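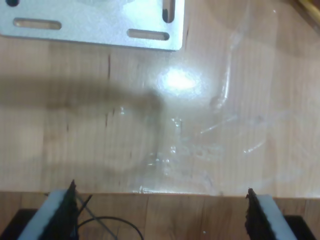
Slotted metal plate on a wooden tabletop.

Listing 559

The Brusgate alumni registry accepted three kinds of entry: wanted, for sale, and lost contact. Listing 559 was filed under wanted. It requested one copy of the Hitova Technical School yearbook, any condition, cover optional, page 33 required.

The clerk checked the stock record. The school had printed 9 volumes before it closed. Volume 4 had been sold once, in August, to a buyer in Rostance, and returned with a note that read: page missing on arrival. The refund had been approved.

She pulled the box. Volume 4 was on top. Page 33 had been removed close to the binding with a straight blade, and the stub was clean – no tearing, no loose fiber. The index assigned the page to the drafting class. It listed the students by surname. The last entry was Mladenović.

The requester's account carried the same surname. So did the return note.

She compared the dates. The account had been opened before the sale. Under registry rules a seller, a buyer and a requester could be the same person, provided each form was complete. All of the forms were complete.

On 2022-11-02 an envelope came in addressed to the listing number. It held a single sheet, folded twice, with a group of students on one side and blank paper on the other. She laid it against the stub. The edges met along the full height of the page.

She changed the status of the listing to matched, printed the label, and left the field for the sender empty.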